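Matau Porley gripper kit: two stars, and one of those is for the cable

Posted in Bench reviews. Reviewer: Tarık Aydoğan

I bought the Porley with my own money after the rep at Louro told me it would pick "anything you'd find in a kitchen." I've heard that line before. I gave it a month on our arm in the Prurham workshop, mostly on food bags, and kept a log.

The good part first. The mounting plate fits, the cable is long enough and has a proper strain relief, and setup took 56 minutes including the time I spent looking for a hex key. The wrist camera comes already calibrated. On boxes and jars I have no complaint worth typing.

Bags are where it went wrong. The fault is easy to state: the gripper reports a good hold when all it has is a crease of plastic. The controller compares finger gap with motor current, and two layers of folded bag pressed together are apparently enough to satisfy it. You get the green status, the arm starts its lift at full speed, and the contents are still deciding whether to come along.

On a Thursday in May it let go of a bag on the way over to the bin. No warning, no error code, status still green while the fingers closed on nothing. The bag landed at the feet of the person working next to me. It was fruit, so we laughed. I stopped laughing when I opened the log and saw that the controller had kept reporting "object secured" for the rest of the move. If that had been a bag of screws over someone's hand, I'd be writing a different sort of review.

So I ran it properly. 262 bag picks, same arm, same speed, default settings. It dropped 30 of them, and in every one of those the status stayed green until I hit stop. The manual says the hold check is good for 1000 cycles between calibrations. Mine was fresh out of the box.
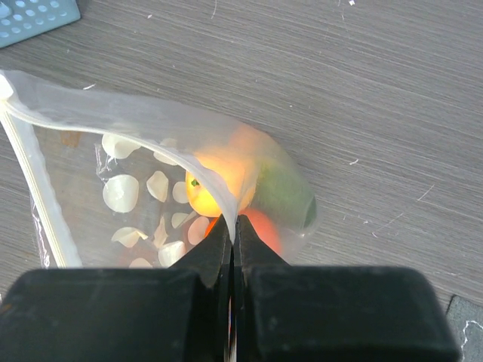
Support's first answer was to grab lower and take in more of the bag. Fine, except that lower down is where the fruit is, and the force setting has three steps, the gentlest of which still bruised a ripe tomato. Grab high and you may lose the bag. Grab low and you may crush what's in it. Their second answer was to slow the lift, which did cut the drops in a short trial, but then I'm paying for a fast gripper and running it slow.

A firmware update is promised. I asked whether it would add a slip check after the lift begins and got a link to the brochure.

If you only move rigid things, the Porley will probably do. For bags, put your own weight check on the arm before you trust that green light, and keep people out from under the path. I'm returning mine. Louro wants the original foam, so don't throw it out.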